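Bemeck adds drinks-counter layout to storage trials

Thursday, June 7, 2018

Bemeck has added a drinks-counter layout to its series of small-space storage trials, the company said. The layout covers cups, dry goods and serving pieces that have to share one short counter, as in an office kitchen or a small cafe.

The trials are run by Yi-chun Lai and began in December with a plate and cutlery layout. Each layout is set up on a plain white surface, used for 50 rounds of serving and clearing, and then changed one item at a time. Reach distance, tip-overs and the time needed to return each item to its place are logged. The plate layout produced 2238 log entries, and the drinks layout is expected to produce fewer.

Storage height is the main variable. Tiered racks free up counter area but put the upper level out of easy reach for some users. Wire cup stands take little area and let cups be kept upside down, but they need clear space on all sides. Portions of dry goods are set out in open cups so that the level can be read from the side.

Kwok-wai Tsang, who wrote the test plan, said rack angle would be recorded this time. "In the first layout we kept everything square to the wall. People at home do not do that," he said.

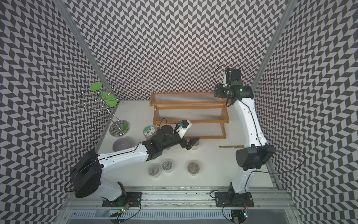

The drinks-counter layout, with the three-tier rack at the back, green cups on the wire stand and four clear cups of brown granular material.

Results will be given to Zerkano, which supplies shelving to rental apartments. A third layout, for food containers with lids, is planned. Bemeck has not set a start date for it.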